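Wednesday, October – bench notebook, Winham workshop

Table linen, second round. Kacper Czerwiński wanted the red-and-white check kept in the set, so it stays. The plain cloths go back to Plokia with the delivery note.

Cloths ironed on the cotton setting, no starch. Each was folded in half lengthwise, then in half again, then in thirds. The thirds are where the error builds up. On a check pattern a crooked fold shows at once against the lines, so the check is the better cloth for practicing and the plain one is better for hiding mistakes. Fold edges are now set to a grid line, and the hem is ignored. The hems on this batch are not square.
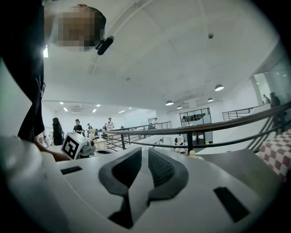 Hanging before folding gives a flatter result than folding straight off the board. Minimum hang time 14 minutes. At 4 minutes the center crease came back on both cloths tried. Su-bin Song suggests hanging over a wider rail – not tested, the wide rail is still at Gekura.

Weights: the 300 g bag is enough to hold a folded stack overnight. Two bags left a dent in the top cloth. Use one, placed in the middle, with a sheet of card under it.

Washing: the check has been through at 40 on earlier rounds per Dorota's sheet, but the sheet doesn't say which detergent. Ask her. No fabric softener until that is settled, as it changes the way the cotton slides during the second fold.

Open:
– card for the stacks, cut to the folded size
– label the shelf (Wiesława has the tape)
– get the wide rail back
– repeat the hang test on the plain cloths before they leave

2 comments
Share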